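Vullamura Community Kitchen: progress report to the Kermani Fund

5 min read

Prepared by Mitra Ghaffari, 16/08/2024

This report covers the period from the release of the first payment in April to the middle of this month. It follows the headings in the grant agreement, except that staffing and training are taken together, as agreed with Asger Norðdahl by phone.

Meals and opening hours

The kitchen now opens for lunch on weekdays and for supper on two evenings. In the application we proposed three evenings. We tried the third for the first few weeks and dropped it when it drew the same people who had already eaten with us at midday. The money set aside for that evening has gone into the weekday lunches, with the Fund's written consent.

We served more than 800 meals in the last full month. Lunch is the busier meal by a wide margin. Supper attendance went down when the schools closed, and we expect it to come back once families are on their term schedule again. The spring menu leaned heavily on soups and baked dishes. Forough Jalali rewrote it for the hot months with more grains, cold vegetables and yogurt, and plate waste fell enough that we put out one fewer scrap bin per service.

People who eat with us pay what they choose at the door. Income from this has been steady but lower than forecast. We had assumed that evening guests would pay more than lunch guests, and they do not. The revised forecast in the attached budget uses the lunch figure for both.

Home delivery

Delivery to people who can't easily leave the house began later than planned. The insurance on the van took much longer to arrange than we had been told it would. We now deliver to 109 households in Vullamura and on the near side of Purkier. The far side of Purkier is still not covered. The road distance makes it hard to keep food at a safe temperature with the boxes we have, and we don't want to extend the route until that is solved.

Hooman Shirazi has tested two kinds of insulated box on the existing route. The heavier one held its temperature well but was awkward to carry up stairs. The lighter one was fine for the first half of the run and borderline by the end. His recommendation is to buy the lighter box and split the route into two shorter loops, with a return to the kitchen in between. This would add fuel cost and driver time — both are shown as separate lines in the budget so that the Fund can see what is being asked.

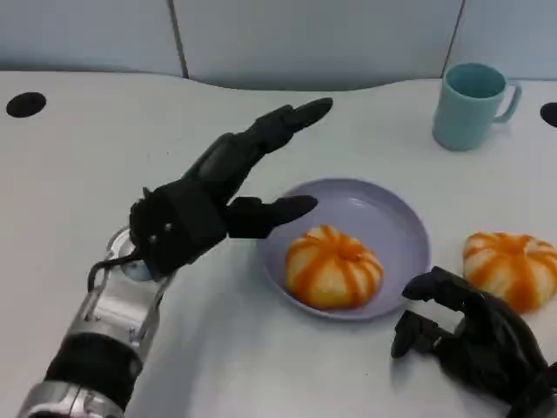

Serving ware was the other purchase that raised questions at the last review. Our first plan was to use disposable trays for all meals eaten on site. After pricing a year of them, we bought reusable plates and bowls instead. The upfront cost was higher and is the main reason the equipment line is over budget for this period. The dishwasher is coping, though it has to run twice after a full lunch, and the second run pushes the closing shift back. We have changed the shift times to reflect this.

Building and repairs

The floor drain in the prep area was replaced in the first month of the grant. The extractor fan was cleaned and rebalanced, and the noise in the dining room is much lower. The back door still doesn't close properly in damp weather. The landlord has accepted that the frame is their responsibility but hasn't given a date for the work. We have asked again in writing.

The walk-in cooler failed once, overnight. We lost the dairy and some cooked food, and served a reduced menu the following day. The fault was a worn door seal, now replaced, and a temperature alarm has been fitted. We did not claim for the lost stock, as the excess on the policy was more than it was worth.

Staffing and training

Mehrangiz Azimi joined as kitchen manager and has taken over ordering and the weekly rota. Both cooks have completed their food safety certificates. We planned for 10 trainees in the first year and five have finished the course so far. Two of them now work paid shifts with us, and one has a job at a school cafeteria. The next group starts in the fall.

Recruiting drivers has been harder. We have enough for the present route but no cover for sickness, and on two occasions office staff drove the van. If the route is split as described above, we will need at least one more driver.

Suppliers

Most dry goods now come from Akik, which delivers twice a week and accepts small orders. Vegetable prices rose through early summer and have since eased. We are still buying bread at retail price. Talks with a bakery in Purkier went well at first but stalled over early morning collection, and we will look at other options.

Budget summary

Spending is slightly under plan overall. Equipment is over, for the reason given above. Wages are under because of the late start to delivery. Food is close to forecast. We ask the Fund to approve moving the unspent wages from this period to cover the insulated boxes and the additional driver. No increase in the total grant is requested.

Next period

Our priorities are the split delivery route, the autumn trainee group and the back door. We would also like to discuss the reporting schedule, as the current dates fall in the same week as our stocktake. Questions on the figures should go to Mitra Ghaffari, and anything about deliveries to Hooman Shirazi.

Related items
Kermani Fund: notes for grant holders on moving money between budget lines
Vullamura Community Kitchen: summer menu and opening hours
Delivery route trial: temperature results
Trainee cook course, fall intake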